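Putting tomatoes on a plate, for money

11/15/24
Filed under: work, sort of

My mother asked what I was doing these days and I told her I put tomatoes on a plate. She asked if that was a café job. I said no, it was robotics, and she said that was nice too.

I've been at it since September. Radymyr Zinchenko, who I used to share a desk with at Escobedo, went off to a small outfit called Rivex and rang me up to ask whether I had a table, two working wrists and a tolerance for boredom. I have all three, though the wrists are under review.

The job goes like this. You hold a gripper in each hand, a big squeezy thing with a camera on it, and you do a chore. Pick up the tomato, put it on the plate. The camera watches the fingers and the table, and the motion gets logged along with the video. Later on, in a room in Irkoslow I've only seen on calls, an arm with the same sort of fingers has a go at it. My part is to be the arm before the arm is.

I'd done this sort of thing once before, years back, with the other method, where you sit at a pair of levers and drive the real robot from a distance. I was terrible. There was a lag, only a small one, but enough that I'd close on an apple, decide I'd missed, and close again. Vsevolod Palamarchuk was running that session and he kept every take. He told me the robot had learned it beautifully. It too now grabbed everything twice.

Hand-held is much better for that. If your hand goes somewhere, the gripper's there as well. What you lose is your fingertips, and I hadn't realised how much of my personality was in my fingertips. You don't feel the tomato. You feel a sort of general resistance in the palm, and from that you have to work out whether you're holding it, squashing it, or pressing it into the tablecloth. In the first week I made a fair bit of sauce.

The instructions come as a sheet from a program called Gotis, which also takes the uploads and tells me off. I'd like it noted that the sheet is one page long and uses the word "natural" four times. Move naturally. Choose a natural order. Place items in a natural arrangement. Pause naturally. Try walking naturally past a police officer and you'll have some idea of the results. My early takes look like somebody defusing fruit.

Things I've learned, for anybody else who gets the phone call:

Mandarins are easy. They've got some grip to them and they forgive you. If you're having a bad morning, do a mandarin first.

Tomatoes are round in a way you don't appreciate until you've chased one. Come in from above and a bit to the side, get the pads past the widest part, and then close slowly. If you close on the top half it shoots out the bottom like a bar of soap. The green ones are firmer and will take more squeeze, which is a trap, as you then go straight to a ripe one with the same hand.

Don't tidy between takes the way you'd tidy for visitors. I lined everything up in a neat row for two days and got a very polite message from Radymyr asking whether I lived in a supermarket. They want it scattered, and scattered differently each time. I now close my eyes and roll things, like a very dull croupier.

A patterned cloth is welcome. I'd assumed they would want plain white, and I'd gone as far as ironing one. No, they've got plenty of plain. What they're short of is the sort of table people have at home, with flowers all over it and a plate that belongs to a set. Apparently the robot needs to learn that a printed blossom can't be picked up. I tried to pick one up myself late in the first week, so I've got some sympathy.

And don't fix your mistakes too quickly. I found this one hard. When I drop a tomato my instinct is to say a word and start the take over. But they'd like a few where it drops, and you go after it, and it goes on the plate in the end. A robot that's only ever seen things go well has no idea what to do when something rolls. So there's a proportion of my output that is, officially, good failures. I've asked for this in writing so I can frame it.

The target for this batch is 400 takes. I'm at 163. Gotis says 163 accepted, I should say, which is a different matter from 163 done, and the rejection notes are a whole genre. "Hand left view." "Second gripper idle." "Object was already on plate." That last one hurt, but I watched it back and fair enough, I'd picked up a tomato from the plate, considered it, and put it down again beside where it started. Naturally.

The second gripper is my real trouble. I'm right-handed in the way some people are religious. The left one just hovers off to the side with an air of wanting to help. Radymyr says to give it the things nearest to it and stop thinking about it, so this week the left hand does the left side of the table and I'm trying not to supervise. It's slow. It has opinions about green tomatoes. But last night's upload came back with only one note on it, and the note was about the lighting.

We've eaten a lot of salad. The next batch is folding tea towels, and I've already told them I can't do that with my own hands either, but they seem to think that's no obstacle. First, though, I've got the rest of the fruit to get through, and the left hand's turn is next. 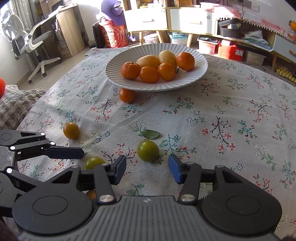
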